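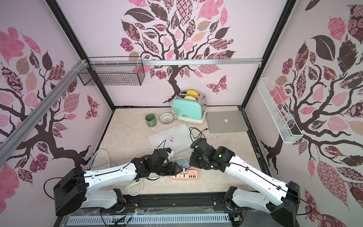 Patterned wallpaper in a small room: brave or daft?

damsonjam
Box room, north-facing, one mean little window. I want big trees on every wall, butterflies, the lot. My sister says it'll be like sleeping inside a handbag. Has anyone done a small room in a large print and not regretted it?

Hanyu Li
Did ours in February. Big prints are fine in small rooms. It's the fiddly little sprigs that make you feel you've got something wrong with your eyes.

plumbline_pete
Disagree. One wall, paint the rest. I hung 35 rolls for other people before my knees retired me, and the full-room jobs were the ones that rang back in a year asking what I'd charge to strip it.

damsonjam
One wall looks like I ran out of money.

plumbline_pete
You will have.

Socorro Cabrera
Pete, feature walls had their turn. With trees you want them to carry on round the corners or it looks like a poster. Do check the pattern repeat before you order, though. I didn't, and ended up three rolls short with a different batch number on the replacements. The join is behind the wardrobe. The wardrobe is not where I wanted the wardrobe.

Hanyu Li
Which make are you looking at? Ours was Fletow, paste-the-wall, went up nicely. The Ulura sample was prettier but marked when I breathed near it.

damsonjam
Ulura, naturally. Pale pink ground. I was quoted 384 quid for the room, paste not included.

plumbline_pete
For a box room! Line the walls first, then, at that price. And start from a plumb line, not the corner. No corner in any house I've worked in was straight.

Socorro Cabrera
He's right about the corners. It pains me.

damsonjam
Ordered two samples, taped them up by the window. Sister has been round and now says "expensive handbag". Lining paper it is, Pete, what grade?

plumbline_pete
Depends how bad the plaster is. Post a photo when you've got the old paper off.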